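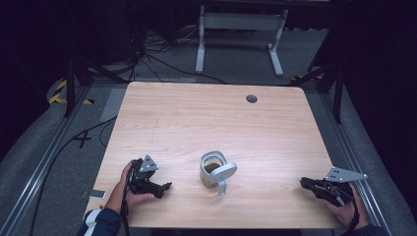
Photo: Aldana Vergara

Heat Loss in Shared Study Rooms at Dranstead Hall
Project report, Tianyou Kang and Aldana Vergara

1. Background

Students using the ground floor study rooms at Dranstead Hall have complained of cold desks since October. The building runs on a single heating loop with one thermostat, mounted in the corridor. Our question was whether the rooms lose heat mainly through the windows or through air leaks at the doors.

2. Method

We placed temperature loggers in five rooms - one at desk height, one near the ceiling - and recorded for 9 days. Readings were taken every 200 seconds. Doors were sealed with foam strip in three of the rooms partway through the period. Outdoor temperature came from the weather mast on the Gresstead building.

3. Results

Sealing the doors raised the desk temperature in all three treated rooms. The gain was largest in the room nearest the main entrance. Ceiling readings changed very little. The untreated rooms followed the outdoor temperature as before, with a delay of several hours.

4. Limits

Occupancy was not logged. One logger stopped overnight and its data were left out. Window losses were estimated from glass area and frame type using the Duan method, and the estimate depends on a U-value we could not check on site. A repeat with the window blinds closed would help to separate the two effects.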